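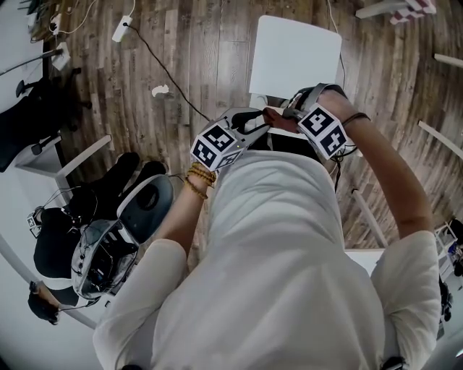 **Why does my rain tank collect so much less water than the roof area says it should?**

I have a 2000 gallon vertical tank (Hondby, black poly) fed from one side of a garage roof. Two inches of rain fell overnight according to my gauge, and the tank gained 373 gallons. The roof section is 558 square feet. By the usual formula I expected nearly twice that. The tank was well below the overflow when the rain started. There is a Gilmartin leaf filter on the downspout and a first flush diverter after it. The tank level comes from a Nanlow float gauge on the lid. Where is the rest going?

– Agnese Lapiņa, Festaldale, August 20, 2020

---

### Accepted reply

Most of the missing water is probably being lost at the gutter and the filter, with a smaller part going to the diverter.

Start with the theoretical figure. One inch of rain on one square foot is 0.623 gallons.

558 × 0.623 × 2 = 695 gallons

You collected 373, so your capture rate is 54 percent. A clean metal roof with good gutters usually gets well above 80, and asphalt shingle a little less. The shortfall is 322 gallons.

Check these in order:

1. **Roof area.** The formula takes the horizontal footprint. If you measured up the slope with a tape, 558 is too high. On a 6/12 pitch the slope length is 1.118 times the horizontal run, so the footprint would be 499 square feet and the expected volume 622 gallons. That alone moves your capture rate to 60 percent.
2. **Leaf filter.** Angled screen filters pass water well at low flow and shed it at high flow. Once the mesh has a film of pollen or shingle grit on it, the water skates over the surface and goes out the front. Take the screen off, scrub it from the back with a nylon brush and a little dish soap, and rinse it. Then watch it during a heavy shower. If the ground under the filter is washed out, you have your answer.
3. **Gutter overshoot.** A 5 inch K-style gutter is adequate for that area at normal intensity, but a steep roof throws water past the front lip during a downpour. Look for a line of splashed soil parallel to the eave, set out from the wall.
4. **First flush diverter.** Work out the volume of the standpipe. Four inch pipe holds 0.65 gallons per foot, so a typical one takes only a few gallons per storm. It becomes a real loss if the drip outlet at the bottom has been opened too far or the float ball isn't seating. In either case it drains for as long as the rain lasts.
5. **Leaks at the downspout joints.** Usually minor. Check anyway.

I would do the filter first. It takes ten minutes.

– Valdis Rebane

> **Comment from Agnese Lapiņa:** I did measure along the slope. Pitch is 6/12 so your corrected number applies. The screen was last cleaned in April and had a gray film over the lower half. Cleaned now. No splash line under the eave that I can find. Will report after the next rain.

> **Comment from Valdis Rebane:** April to August is too long with shingles. Monthly during pollen season is reasonable. Also note the diverter outlet setting before you change anything, otherwise you will be adjusting two things at once.

---

### Another reply

Don't trust the float gauge. Those dial gauges stick, especially if the arm rubs on the side of the fill basket. Dip the tank with a stick before and after the rain and calculate it yourself.

For a vertical tank: radius in feet, squared, times 3.1416, times the rise in feet, times 7.48. If your tank is 90 inches across, that gives 27.5 gallons per inch of depth, so 373 gallons is a rise of 13.5 inches. Look up the actual diameter of yours, 90 is just what mine is.

Mine was reading low by around 40 gallons for a year before I bothered to check. Bending the arm slightly fixed it.

---

### Another reply

Rain gauge could be wrong too. If it's near the garage wall or under a tree it won't match what hits the roof. I had the same problem and just added a second downspout on the other side, now the tank is full most of the time and I stopped measuring.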